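4.2 Edge damage when drilling and sanding softwood panels

The second series dealt with edge damage in drilled panels. Pine boards were bought from one supplier, Swanson, and kept in the workshop for 28 days before cutting. Each board was cut into panels of the same length and planed on both faces. Boards with knots near the hole positions were set aside. This left 106 panels for the drilling series.

Holes were drilled through the face of each panel with a brad point bit. Half of the panels were clamped to a flat backing board of scrap beech, and the other half were supported only at the ends. The backing board was moved after each hole so that the bit always came out into fresh wood. In total 2357 holes were drilled. A hole was scored as damaged if a splinter on the exit side reached past the pencil circle drawn before drilling.

Panels without a backing board showed damage at most of the holes. The splinters followed the grain and were longest where the growth rings were wide. With the backing board in place, damage was rare and mostly limited to short, raised fibers that came off with one pass of fine paper. Bit wear also mattered. After the bit was replaced, the exit side was cleaner for both groups, but the unsupported panels were still clearly worse.

Feed speed was harder to judge. The drill press was fed by hand, and the operator tended to slow down when the point of the bit came through. We therefore do not give separate results for feed speed. A constant feed would be needed to say more.

Sanding was done with a Wuralis belt on a flat table, first across the exit side at a slight angle and then along the grain. Sanding straight across the grain lifted new fibers at the rim of the hole in 11 panels, and these were sanded again. The finish, a thin coat of Bavutine oil, was put on with a cloth. It made the remaining torn fibers darker than the wood near them, so damage that was hard to see on bare pine became easy to find. For this reason we suggest scoring panels both before and after oiling.

The scoring sheets are in the appendix. 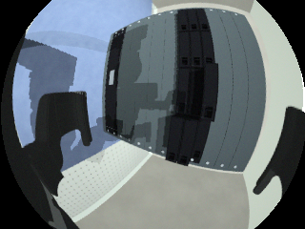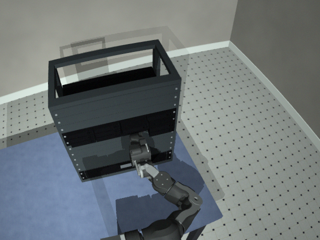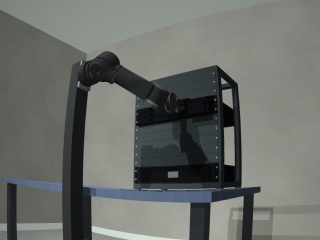

Figure 7. Rendered views: gripper fingers in front of a grey panel (first), equipment rack on a blue tabletop (second), and robotic arm on a black pillar (third).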